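Wandton Household Recipe Corpus, version 2

Summary
Plain-text recipes transcribed from handwritten cards and typed sheets. The corpus holds 2975 recipes, of which 671 carry an oven temperature. Transcription: Heiðrún Frandsen, Nizar Nassar. Maintainer: Halfdan Kirkegaard. Last revised 5/9/21.

Files
recipes.tsv — one recipe per row, UTF-8, tab-separated.
units.tsv — unit spellings found in the cards, with normalized forms.
held_out.txt — IDs of the 800 recipes reserved for testing.

Fields
id, title, yield, ingredients, method, oven_f, source_box. Line breaks inside method are stored as a vertical bar. Empty fields are left empty; no placeholder is used.
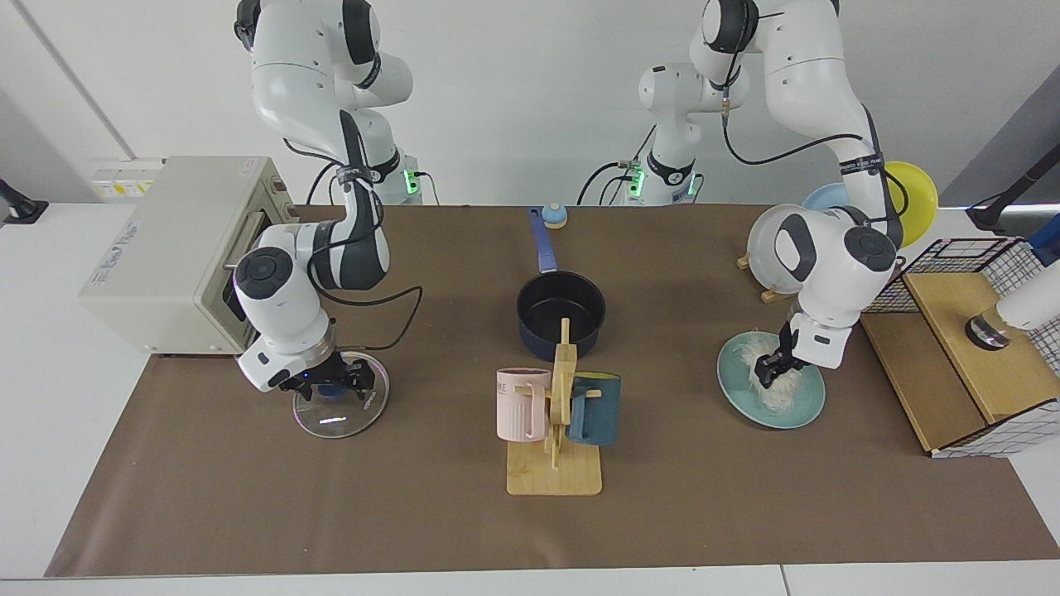 Normalization
Spelling in title and method is kept as written. Fractions in ingredients are converted to decimals, except where the card gives a range. "Oleo" and "margarine" are not merged. Gas marks are converted to Fahrenheit in oven_f and kept unchanged in method.

Known problems
The Mikkelsen box has water damage, and many of its yields are missing. Duplicate titles are common — match on id. Two cards in the Gikano box were joined by mistake in version 1 and were split in January.

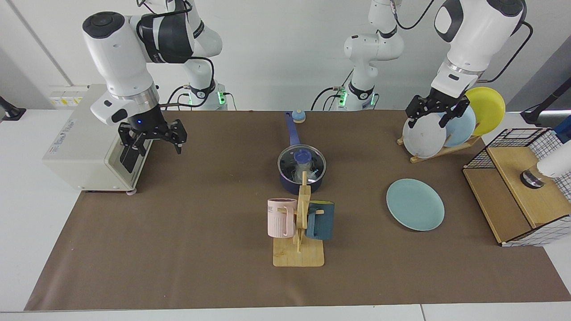
Why is oven_f empty when the method says "moderate oven"?
Verbal temperatures vary too much between boxes to map to a number. Only figures written on the card are used.

Corrections
Send the id and the corrected line to Halfdan Kirkegaard.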